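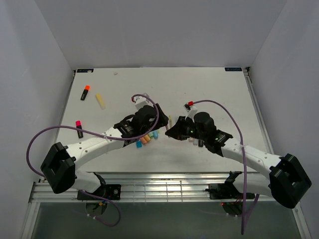
Melati Wijaya writes that her white bench top has turned grey along the front edge, and asks whether a scouring powder would bring it back. The Endholm Household Advice Service does not recommend scouring powder on any smooth white surface. The powder leaves fine scratches, and these hold dirt more firmly than the original finish did.

Routine cleaning of white tops and wall panels

Remove dust and filings first with a soft brush. Wiping over metal filings will mark the surface.

Wash with warm water and a small amount of washing-up liquid, using a well-wrung cloth. Begin at the back and work towards the front edge. Rinse with a second cloth and dry at once – standing water finds its way into joints and around bolts.

Walls that meet the bench should be washed from the bottom upwards. Dirty water running down a dry panel leaves streaks that are difficult to remove afterwards.

Greying at the front edge is usually a mixture of skin oils and polish from sleeves and tools. Leave a cloth dampened with soapy water on the affected strip for a few minutes, then wipe. Repeat the treatment before trying anything stronger.

Stubborn marks

Pencil will generally lift with a clean white eraser. Black rubber marks may need a little white spirit on a cotton pad, tested beforehand in a corner. Open a window, keep the spirit away from printed labels, and wash the area with soap and water when finished. Adhesive left by old tape should be softened with cooking oil and eased off with a plastic scraper.

Cables at the bench

Leads should be gathered and secured clear of the working area, with enough slack for any part that moves. Zip ties should hold a cable without pinching it. Trim the tail flush, as a cut end can be sharp enough to tear a cloth or a hand. Switch off and unplug equipment before cleaning near it.

Larasati Tjoa has asked for the reference of our leaflet on choosing bench lighting. It is leaflet 204, available at the Endholm enquiry desk for 80p. Leaflet 39, on the storage of solvents at home, was revised in April and replaces all earlier printings.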